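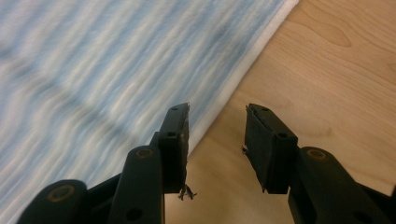

4. Fitting the felt pads - Landier shelf kit, section 2. Do this before the shelf goes on the wall, not after. Clear a flat surface first. A light wooden surface like this one is good, dark screws show up on it and you wont lose any. Wipe dust off the shelf ends.

5. Peel backing from pad. Press down hard, count to 29, let go.

6. Hold bracket to wall, mark both holes with pencil. Check level. Check again.

7. Drill. Plugs in flush - if one sticks out, trim it.

CAUTION: look for pipes and wires before drilling. Never drill straight above or below an outlet.

8. Screws in by hand to start, then tighten. Stop when the bracket quits moving. Overtightening strips the plug.

9. Drop shelf on, push back til it clicks.

NOTE: Cikside brackets use the long screws (bag 711). Short ones are for the end caps only. Dont mix them up.

NOTE: wait overnight before loading if you used filler. Books go in the middle last.

Updated 26 September 2024

Related
Aryee corner shelf: set-up
Ovutero wall hooks: parts list
Fixing a stripped wall plug

300 shares | 2 comments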